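Filed under: Rescue & Rehoming / Out and About

An afternoon at the Valcárcel shelter open day

I went to the open day at Valcárcel in February with my mind half made up, and I should say so at the start. I've been to plenty of these. There is usually a puppy near the door, a donation tin near the puppy, and a tour that stops short of wherever the barking is coming from.

The puppy was there. So was the tin. The tour did go a little further than I expected.

Lucía Requena took our group round. She runs the dog side of the place and she talks fast, and I liked that she didn't put on a special voice for visitors. She told us the shelter had placed 321 dogs last year. I asked how many had come back. She said she'd have to look it up, and she did go and look, but what she brought me was a number for dogs returned within the first month. I wanted the whole year. A dog that comes back in month five has had a worse time of it than one that comes back after a weekend, and a shelter that stops counting at thirty days will never hear about him in its own figures.

The small dog kennels were clean and the floor drained properly. Each run had a raised bed and a door to the outside. Most of the dogs came to the front. A gray terrier mix stayed at the back with her face to the wall the whole time we stood there, and a man behind me kept whistling at her. Lucía asked him to stop, and then asked him again. I'd have moved the group on.

Next came the part they were proudest of, the Kokach room. Kokach is their name for the socializing program, and as far as I could make out it means a living room. There's a couch, a rug, a radio, a vacuum cleaner parked in the corner. Shy dogs spend time there with one person who mostly reads or does nothing. I have no quarrel with the idea. I've had foster dogs who had never seen a staircase, and I spent one whole spring sitting on my kitchen floor with a hound who wouldn't take chicken from my hand. A room with a couch in it would have helped her.

My trouble is with how it's used. The sign-up sheet on the wall had a lot of empty squares. Dogs get 2 sessions a week, we were told, and a nervous dog needs more than that to get anywhere. When I said so, I was told the sessions were "intensive." A dog lying under a couch is not having an intensive session. She's lying under a couch, and she needs somebody to be there tomorrow as well.

After that we were walked past a table for Zenura, a calming chew. A bag was going for more than I pay for a week of food. The woman at the table said it worked on nearly 400 dogs. Worked how? She said the owners had reported they seemed calmer. I asked if any owners had been given a plain chew to compare, and she gave me a leaflet. The leaflet had a spaniel on it. I wouldn't tell anyone the stuff does harm, I just don't know what it does, and I don't believe she did either. It bothers me to see it sold ten steps from the adoption desk, where people with a new scared dog will buy anything.

The adoption desk itself was better than I'd feared. They ask about fences and work hours. They ask who else lives in the house and they want to meet those people. One couple was told, kindly, that the young shepherd they liked was wrong for an apartment with a baby coming, and was steered toward an older dog called Endier. He's a brown, barrel-shaped fellow who leaned on everyone's legs. He'd been there since the fall. I stood with him a good while and my coat still has the hair on it.

They send people home with a single sheet of advice. It says to take things slow. It doesn't say how slow, or what to do when the dog won't come out from behind the toilet at three in the morning. There's a phone number, answered until five in the afternoon.

I left around four. Would I send a friend there? For a dog like Endier, sure. For the gray terrier, I'd want to know a lot more about who is going to sit with her, and I'd want that second number. Lucía took my email address for it. So far I haven't heard.

Recent posts
- The hound and the kitchen floor, part three
- What I keep in the foster closet
- Crate or no crate for the first night
- Two bad leashes and one decent one

Comments

marnie_p: We adopted from Valcárcel and they called us twice the first month, then nothing. Dog is great. Follow-up was not.

Old Beagle Guy: You're hard on the chew lady. Mine likes them. Couldn't tell you if he's calmer, he sleeps all day anyhow.

T. in the valley: Did anyone take Endier??

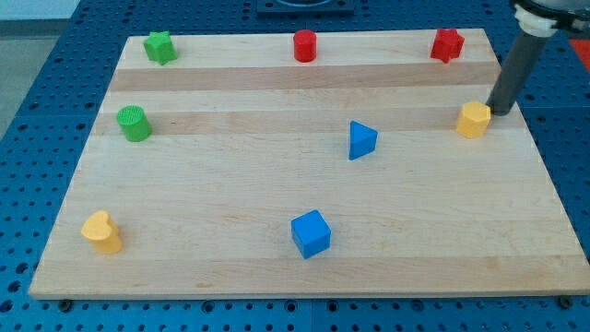
How long should I wait before introducing a shy new dog to visitors?

Most shy dogs do better with at least a couple of weeks of just the household first, and some need a good deal longer. Wait until the dog is eating normally and choosing to be in the same room as you. Then start with one quiet person who sits down, doesn't reach out, and lets the dog decide whether to come over.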